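One outlet in the back bedroom, need to work in there. What is the right way to do this?

Loubna Filali

I moved into a ground-floor apartment in the Erraji building and the back bedroom is going to be my office. It has one outlet, on the wall with the door. The desk has to go under the window on the other side because the closet takes up the third wall and the bed is staying (my sister uses it when she visits).

What I need to run is a laptop, a monitor, a small printer, a desk lamp, the internet box and my phone charger. In winter I would also want a space heater, since the room is colder than the rest of the place. The one I have says 800 watts on the low setting. I have never used it on high.

Right now I have an old extension cord going across the floor from the outlet to the desk, with a power strip plugged into the end of it. It works, but I trip over it, and a friend said you are not supposed to put a strip on an extension cord. The lease from Zollow says "no permanent use of extension cords" and nothing about power strips. The breaker for that side of the apartment says 20 on the handle.

I can't drill into the walls without asking. I can ask, but they were slow about everything else. The desk is 44 inches wide and I could turn it sideways if that helps. I start the new job after 24th August and would like to have it settled by then.

Is there a normal way to do this, or do people just live with a cord on the floor?

gratewood

Your friend is right. Don't plug a strip into an extension cord. Every place where one thing plugs into another is a spot that can get warm or work loose, and the thin brown or white household cords are not meant to feed a whole desk. They sell strips with longer cords for this exact reason. Buy one that reaches and throw out the extension.

Also move the desk. Everyone wants the desk under the window and then they spend all day squinting.

Tollhouse Rd

The answer above is correct but short, so I'll go through it the way I would do it. I worked in building maintenance for a long time and single-outlet bedrooms were most of my calls.

Work out what goes in the room

Write down everything that will be plugged in and look at the label on each one. Laptops, monitors, lamps and chargers don't use much. An inkjet printer doesn't either. A laser printer pulls a lot for a few seconds when it wakes up, and you may see the lamp dip when it does. The space heater is the big one and you should treat it separately from everything else.

Then find out what else is on that breaker. Turn it off and walk around with a lamp, trying each outlet. In older buildings one breaker often covers two bedrooms and the hall, and sometimes the bathroom. If your hair dryer is on the same one as the heater, you'll know the first cold morning.

Check the strip you already own

Unplug it and put it on a table in decent light. Look along the whole cord, not only the ends. You are looking for flat spots where furniture sat on it, cracks where the cord enters the housing, and any brown or yellow marks near the outlets. Check that the prongs on the plug are straight and none of them move. Plug something into each outlet and see whether it grips. If a plug slides out under its own weight, the strip is finished.

Turn it over and read the label. It should list a maximum load and carry the mark of a testing lab. If there is no label at all, replace it.
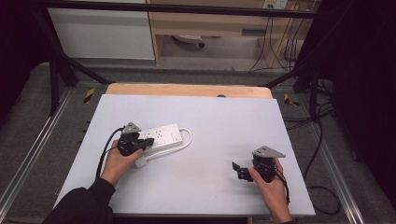 Measure the route before you buy

Measure along the wall, down from the outlet and up to wherever the strip will sit. People measure straight across the room and come home with a cord that only reaches if it crosses the floor. Follow the baseboard, go around the door side, and add a little for corners. If the route goes past a doorway, pick the other direction even if it's longer.

Don't run it under a rug. A rug holds heat in and you stop seeing the damage.

Fix it in place without drilling

Adhesive cord clips along the top of the baseboard are fine in a rental. Wipe the baseboard with rubbing alcohol first and let it dry or they will fall off by the end of the week. When you move out, warm them with a hair dryer and they peel off without taking paint.

The strip itself can hang on the back leg of the desk or under the top. Leave the switch where you can reach it. I used a Vandus tray under mine and it was okay, though the screws it came with were too long for my desk and I had to use others.

The heater

The heater goes straight into the wall. Not into the strip, even on low. Your outlet has two sockets, so that's one for the strip and one for the heater. This does mean the heater sits on the door side of the room, with its own cord and nothing close in front of it. Turn it off when you leave the room.

If the breaker trips, don't keep resetting it. Turn the heater off and see what else was running.

Ask for another outlet anyway

Send the request in writing. Some landlords will do it, and if they refuse you at least have a record that you raised it. Ask them in the same message what they count as permanent use, because by some readings a strip would be covered too.

marlpit

I had nearly the same room, also through Zollow, different building. What they told me was that strips are allowed and extension cords are allowed only for short jobs like vacuuming. Get your own answer, as mine was over the phone and the person may have been guessing.

What helped me the most was taking things out of the room. The printer went in the hall closet. It has Wi-Fi and I print up to 3 pages a week, so walking to it is no trouble. The internet box stayed in the living room where the line comes in. After that I only had a laptop, a screen and a lamp to feed, and the desk was clear for the first time. 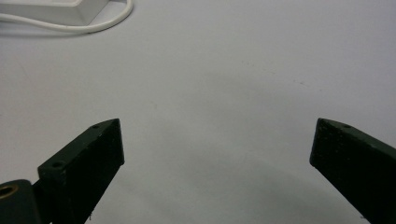
For the phone I got into the habit of charging it in the kitchen, which also keeps me from looking at it all morning. If your laptop and monitor can share one USB-C cable you save another plug. Mine couldn't, I found that out after buying the cable.

I disagree about the window. I have the desk sideways to it, so the light comes from the left, and there is no glare on the screen. Turned that way the end of the desk was also closer to the outlet and I could use a shorter cord. Try it sideways before you order anything.

Loubna Filali

Thank you all. The breaker covers my bedroom too but not the bathroom. I turned the desk sideways last night and it does cut the distance a lot. The old extension cord had a flat spot in it near the middle, so that is in the trash. I have written to Zollow about the outlet and will post here if they answer.

Contact Relance Help | Posting rules | © Relance, all posts belong to their authors | Back to top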